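Home | Contents | Chapter 13 | Index

CHAPTER 13
Planning an Equipment Purchase

A robot's list price is only one line in its budget. Grippers, spare parts, software, training and floor space all cost money, and some of them come back every year.
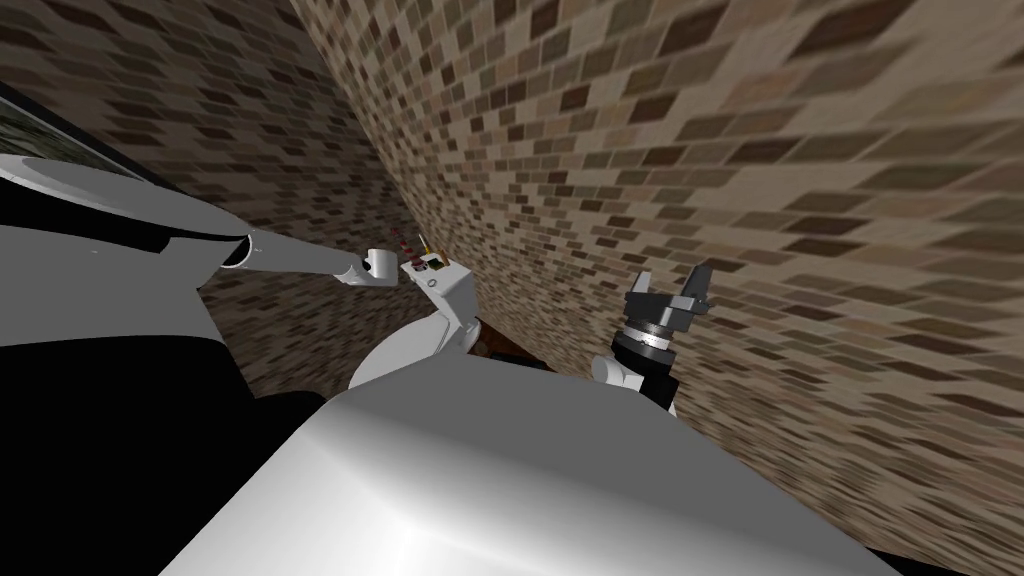
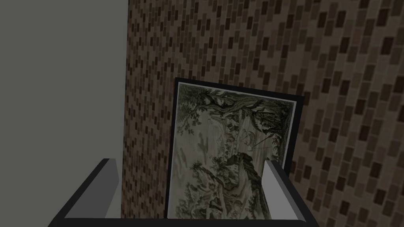
Simulated views: arms and an open gripper (first), gripper fingers and a framed print (second).

Altell Nikolaidis
Course author, Ornosside Technical Press

Simulation belongs early in the plan. A buyer can compare arms and grippers on screen before asking for a quote. The Mamatby worksheet in this chapter sets aside $2,507 for that step and allows up to 13 weeks for delivery. Fill in the fixed costs first, then the yearly ones.

© Ornosside Technical Press | Contact | Back to top
2 comments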